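Arnaldo Rocha
July

I have a snack drawer problem and the internet has a snack drawer industry. A thread, because I spent real money on this and I'm still annoyed.

1/ Every organizing account says the same thing. Take it all out, put it on a clean surface, sort by type, put it back in matching bins. Fine. I did the taking out.
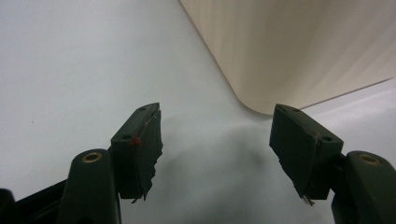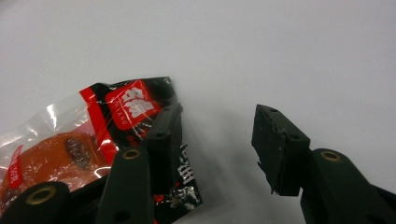 2/ My main gripe with the bin people is the decanting. They want every snack poured out of its bag and into a clear container with a label in nice handwriting. Why? The red and black packet has a clear window in it. I can see the orange stuff inside, glossy, with a dark brown oval bit on it like a seed or a date. The bag is doing the job of the $23 canister already, and it came with the snack.

3/ Also once you pour it out, the printing goes in the trash. I don't read Chinese. If I want to ask my neighbor what something is, or buy it again, those big white characters in the red square are all I've got. "Orange chewy, medium" on a label is not going to help me at the store.

38 likes, 4 replies

4/ Now the products. I bought the Trivley drawer set. The pitch is that it "adapts to any drawer." It adapts to a drawer that is deeper than mine. I've measured three kitchens now, mine, my sister's and the one at work, and it fits the one at work, where I am not allowed to reorganize anything.

5/ Then the Zaredex clips. Thirty in a bag. They're okay on a stiff chip bag. On crinkly plastic they slide down the fold every time you close the drawer, and then you have an open packet and a clip somewhere in the back. I went back to rubber bands in a week.

6/ Somebody is going to say Drirnine. I looked at Drirnine. It's a stackable box with a lid, and the lid is sold separately. I don't know how to argue with people who find that normal.

61 likes, 12 replies

7/ The whole "sort by type" idea also falls apart with a real drawer. Is a sticky fruit thing candy? Is it dried fruit? It goes with the raisins in one video and with the gummies in another, same account, different month. I asked in the comments and got a heart emoji.

8/ And the flat surface step. They always film it on a huge pale counter with perfect light, then spend ten minutes on how satisfying it looks. Sure it looks good, everything looks good on a pale counter. The question is what the drawer looks like after a teenager has been in it twice.

9/ I will give them one thing. Taking it all out does show you what's old. I had crackers in there from before we painted the kitchen. I had two open bags of the same pretzels - both stale. That part took me 30 minutes and cost nothing and I'd recommend it to anybody.

10/ What I'm doing now, for the people who asked:
- one shoebox lid for flat packets, standing up like files
- one for anything already open
- everything else loose, the way it was
No labels. The bags have words on them.

112 likes, 20 replies

11/ Someone sent me a post by a guy named Wei something - no wait, Wei is the store, they sell bamboo dividers. The review said they "changed how our family snacks." I'd like to know how. Did the family snack less? Did they snack in rows? There were over 2,000 reviews and the ones I read were mostly about the shipping.

12/ I might still try the dividers if they go on sale. I'm not made of stone. But I'm measuring the drawer first, with the drawer all the way open, including the part where the rail sticks in. The listing gives the outside size and my drawer only cares about that rail.

13/ To the person asking if decanting keeps things fresher: maybe, if the lid seals well and you close it every time. In my house you don't get both. Eat the open one first. That has done more for my drawer than any of the boxes.

14/ Muting this for the night. If you want the Trivley set it's yours, it has been in my drawer for one afternoon and it didn't fit then either. Pickup only.

87 likes, 9 replies, 6 shares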